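October 2024. Buvitz hand gripper, loan kit, evaluation notes

Second session with the kit. Swapped the stock finger inserts for the Larnska pads after the first set started to glaze. Pad change takes one hex key and is easier with the finger off the body. The screw near the fingertip wants threadlocker; the left one had backed out a quarter turn by the end of session one.

Kit as supplied: two grippers, spare pads, charger, a short manual with the calibration page missing. Asked Melis for the PDF. Price quoted is 809 for the pair, pads extra at 35 a set. Loan runs until December.

Settings today: logging at 200 Hz, width zeroed with fingers closed on the bare pads. Zero drifted after the pad change until I redid it, so redo it every time. Total of 673 grasps in the log so far, both sessions, no dropped files.

Objects were fruit and peeled sugarcane on the round table. Cane is the useful one. Stiff, fibrous, slightly glossy surface, and the cut ends are ragged enough to mark a soft pad. Gripping it upright at mid-length puts both pads on the side wall and keeps them off the rim.
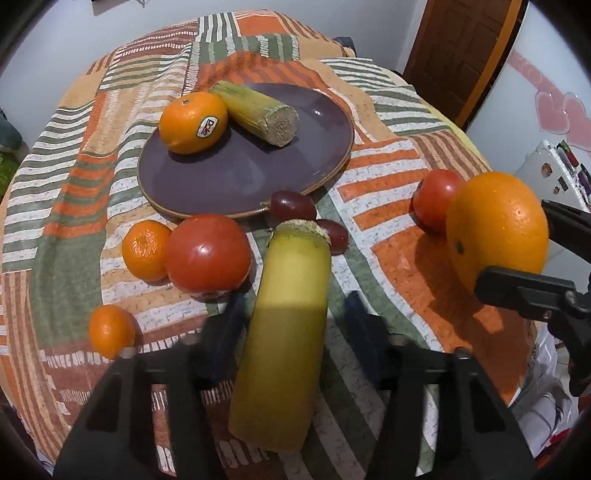
Width reading on cane repeats well if the piece is taken square. Taken at an angle it reads wide, and the log gives no flag for that. Manuela Grasso thinks the Prikia firmware handles it — not tested.

To do: weigh the cane pieces, inspect pads under the loupe, ask for a price on pads in bulk.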